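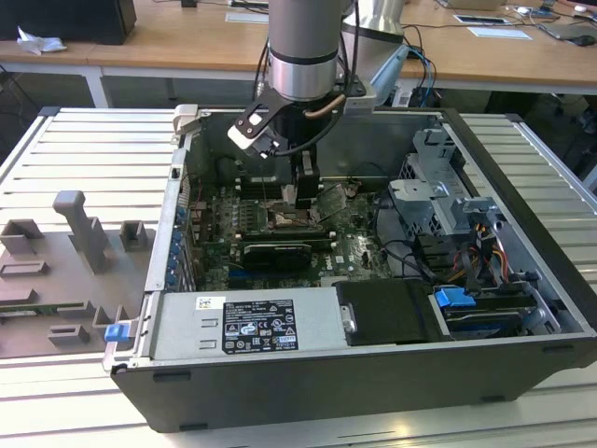 Old office desktops come apart more easily than most people expect, and the easiest ones tend to be the plain black towers that companies bought by the pallet. The people who built them wanted a technician to be in and out in minutes. Lay a Dell like this on its side, take off the panel, and the parts meant to be handled are blue: the row of clips that hold the expansion cards, the release tab on the drive bay. Once the heatsink is off, the only messy bit is the thermal paste left by the socket.

Flora Matheson learned this at Brundell, a repair shop in Clumongate that takes in retired office machines and sends them out again to families and small clubs. Last year it passed on 176 of them. She started in September with a screwdriver and a shoebox for the screws, and she still uses the shoebox.

"People think the computer is dead," she says. "Most of the time it's full of dust, or the drive has gone."

Her order of work doesn't change much. The power cord comes out first, and she holds the power button down for a few seconds. Cards and memory come next. She leaves the power supply closed, always, and replaces it whole if it fails. Cables get a strip of masking tape with a letter on it — she has been caught out by two black leads that looked the same.

Old paste comes off with rubbing alcohol and a lint-free cloth. Ruaridh Nisbet, who works the next bench, puts on a fresh dab the size of a small pea and lets the heatsink spread it. He has tried drawing lines and crosses and saw no difference in the temperatures.

Memory is the cheapest upgrade. Many of the towers arrive with 4 gigabytes, and a second stick makes them pleasant to use for schoolwork and email. A new solid-state drive helps even more. With both, a tower takes Matheson about 26 minutes, not counting the software, which she leaves running over lunch.

Cases too scratched to give away are kept for parts. The clips are worth saving, she says, and so are the drive trays.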